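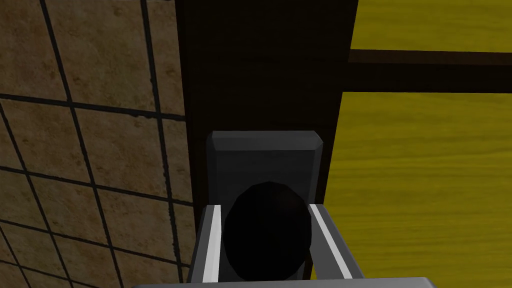

Treloar method learns to turn knobs from fewer simulated attempts

October — The robotics group at Fustbridge has published first results from Treloar, a training method for robot arms that must grasp and turn small fixtures such as knobs and handles. All training takes place in simulation.

The hardest moment in such a task is the last short approach, when the two fingers of the gripper are already on both sides of the knob but have not closed. A small error in angle at this point often spoils the whole attempt. Treloar therefore starts many of its practice runs from exactly this position and only later moves the starting point farther away.

The group trained on 2,614 simulated attempts in rooms with different wall tiles, wood colors and knob shapes. The method was then tested in 500 new runs. It failed in 19 of them, while the older method of the same group, called Usau, failed in 41. Most of the remaining failures came from rounded knobs, where the fingers closed too near the tip and slipped off.

The results say nothing yet about real hardware. Tests on a physical arm are planned together with Catadia, which will supply the fixtures — first the knobs, later also drawer handles. The training code will be released after these tests.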